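Reading Room Diary, Kilden Public Library
Sun 21 June

The reading room opened at noon and closed at five, in accordance with summer hours. The morning was given over to the transfer of the Grastevville parish newspapers from the basement to the north shelves. The run now stands at 261 bound volumes. Two of the bindings from the 1890s have failed at the spine and have been tied with cotton tape until the binder can receive them.

The humidity reading at opening was higher than the library prefers for newsprint. The dehumidifier was set one step up and the windows on the river side were kept closed, to the regret of several readers. By three o'clock the reading had come down to an acceptable level and the setting was left as it was.

Work continued on the card index to the Heiskanen collection. The index was begun last November and was expected to be complete by spring. It is not complete. The collection consists largely of letters concerning the timber trade, many of them undated, and the original filing order was lost when the boxes were moved from the Skullik mill office. The index holds 3,534 cards as of this evening. The letters written in pencil remain the slowest to read, and a second lamp has been requested for the long table.
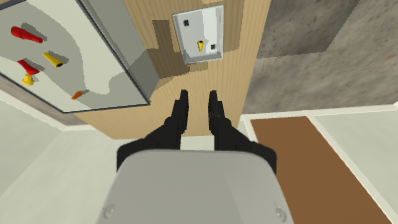 May a reader consult the Heiskanen letters before the index is finished?

Readers may consult any box for which the cards have been filed, by written request made at the desk one working day in advance. Boxes still being indexed are kept in the work room and are not issued.

It was noted again today that requests are arriving without a box number. The desk accepted them as a courtesy, but the practice delays everyone, and the wording on the request slip should be revised before the next printing. A supply of about 300 slips remains in the drawer, so the matter is not pressing. The revised wording should place the box number on the first line, above the reader's name, and should state the notice period in full.

A reader from Grastevville brought in a township map for comparison with the library's own copy. The two differ in the course of the creek below the mill. The library's copy shows a straight channel, and the reader's copy shows the older bend. Neither sheet carries a date. Both were laid out under glass for an hour and a note of the difference was placed in the map file. The reader's copy was returned at closing. 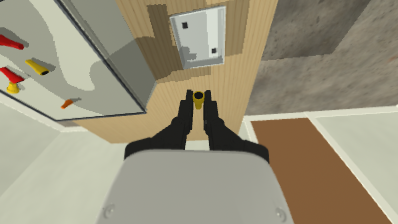 The map file itself is in need of attention. Folders 14 through 20 are overfull, and sheets are being folded at the corners when the drawer is shut. An additional drawer was approved in the spring but has not been delivered. Pending its arrival, the largest sheets have been moved to the top of the cabinet between boards.

The west door continues to stick. The clock over the desk was four minutes slow and has been corrected.

For tomorrow: pencil letters, box nine. Return the tape to the supply cupboard. Write to the binder regarding the two volumes and ask for an estimate before any work is begun.

282 views
Share
0 comments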